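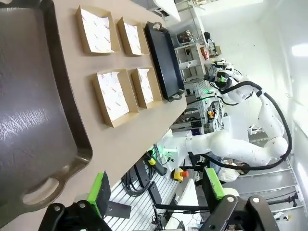

Figure 1. Open kraft-paper boxes with printed liners, and serving trays.

3.2 Packaging and the decision to stay

The second question of our study is whether the packaging of a bakery product has an influence on where the customer eats it. In the earlier literature the choice between "eat in" and "take away" is usually treated as a choice which is made before the order. Our interviews suggest that for small sweet products it is often made later, sometimes when the customer has already paid and is looking for a free chair.

We collected 2,439 receipts from two bakery cafes, Makris and Penadon, during the month of May. Both cafes sell doughnuts, filled buns and a small number of savory pastries. At Makris the product is served on a ceramic plate if the customer says that he or she will stay. At Penadon every product is served in an open paper box with a liner, and the box is put on a tray only for those who stay. The prices in the two cafes are almost the same, and both are at a short walking distance from a train station.
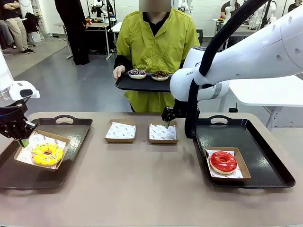

Figure 2. Doughnut with multicolored sprinkles in a lined box, placed on a tray.

From the receipts we know only what the customer declared at the counter. For this reason we also invited customers to a short interview at the door. In total 130 persons agreed, and 124 of the interviews were complete enough to be used. The remaining six were stopped early, in most cases when a train was leaving. All interviews were held between 8 am and 11 am, and this is a limit of the data that we discuss in Section 5.

The answers were coded by two readers independently. The coding scheme was prepared by Glykeria Economou and follows the one of the earlier Staler survey, with one change: we separated "changed my mind about the place" from "finished the product outside". In the Staler survey these two answers were one category, and we believe that this hides the effect which interests us. 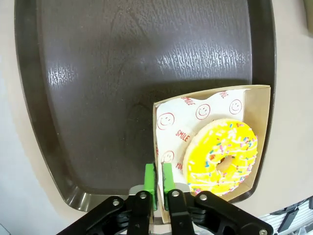
Customers of Penadon reported a change of mind more often than customers of Makris. Several of them explained that it was easy to stand up and leave with the box in the hand. With a plate this is of course not possible without asking for a bag -- and to ask for a bag was described by some persons as "a little embarrassing". The opposite change, from take away to staying, was rare in both cafes and was almost always explained by the weather.

The liner deserves a separate remark. We expected that it would be mentioned only in connection with grease on the fingers. However, a few respondents said that they folded it over the product to save one half for later. We did not have a code for this answer and it was added after the first reading.

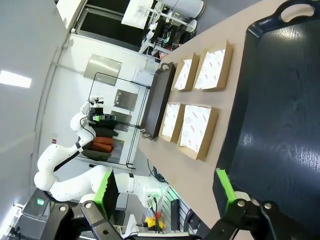
Figure 3. Lined paper trays on a tabletop, beside a large serving tray.

A third cafe, Wendus, was included in the original plan but it changed its supplier of boxes in the middle of the month. Its receipts were therefore excluded from all the counts given in this section.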